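Where Does Each Vegetable Go?

By Halima Ojo

When a bag of groceries comes home, everything is mixed up. Carrots are under the cucumbers, and an apple has rolled to the bottom. Before the food can be put away, someone has to sort it.

Sorting means putting things into groups. The things in a group are alike in some way. You already do this when you put your socks in one drawer and your shirts in another.

There are lots of ways to sort fruits and vegetables. You can sort them by color, so that red things go together and green things go together. You can sort them by shape – long ones here, round ones there. You can also sort them by which part of the plant they are.

A carrot is a root. It grows under the ground and takes in water for the plant. A cucumber is different. It grows from a flower on a vine, and if you cut it open you will find seeds inside. The part of a plant that holds the seeds is called the fruit, so to a scientist a cucumber is a fruit. So are tomatoes and peppers. Cooks call them vegetables anyway, and both words are fine.

Color is the easiest way to start. Red food can share a clear container, cucumbers can go in a basket, and carrots can have a bin of their own.
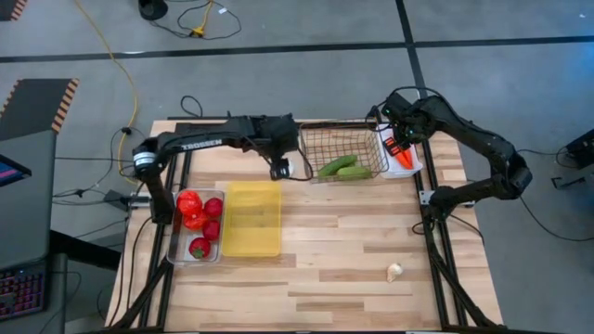
Why do some vegetables go in a basket and others in a box?

It depends on how much air they need. Air can move through the holes in a wire basket, and that helps food with damp skin dry off. A box with solid sides keeps more of the water in, so things like carrots stay crisp for longer.

What happens if food is not sorted?

It can spoil sooner. Ripe apples and tomatoes give off a gas called ethylene (say it like this: ETH-uh-leen). You can't see it, and there is too little of it to hurt you. Cucumbers are bothered by it, though. They turn yellow and soft when they sit next to ripe apples for a long time. Carrots can start to taste bitter.

Heavy things can also squash soft things. A tomato with a bruise will not keep as well as one without.

How a big store does it

The Ratance market gets its vegetables early in the morning. Raimonds Bite works in the back room, where the crates come in. He can have up to 200 crates to look through before the doors open. First he takes out anything with mold or a deep cut. Then he sorts by kind, and after that by size. The small carrots go into bags and the big ones are sold loose.

In February the crates hold a lot of carrots and cabbage, which keep well in the cold. Tomatoes take up more room in summer.

Try it at home

You will need:
A few fruits and vegetables
Three bowls or boxes
A clean table
A grown-up to help if you want to cut anything

Wash your hands first. Put all the food on the table and pick one rule, such as color. Move each piece into the bowl where it fits your rule. If something doesn't fit anywhere, leave it on the table for now.

Next, put everything back and pick a new rule. You could use long and round, or smooth and bumpy. Look at which pieces changed bowls. A red apple and a tomato may stay together when you sort by color and by shape, but a red pepper might have to move.

Words to know

Sort: to put things into groups that are alike.
Root: the part of a plant that takes in water, most often under the ground.
Ripe: ready to eat.
Ethylene: a gas that ripe fruit gives off. It makes other fruit ripen too.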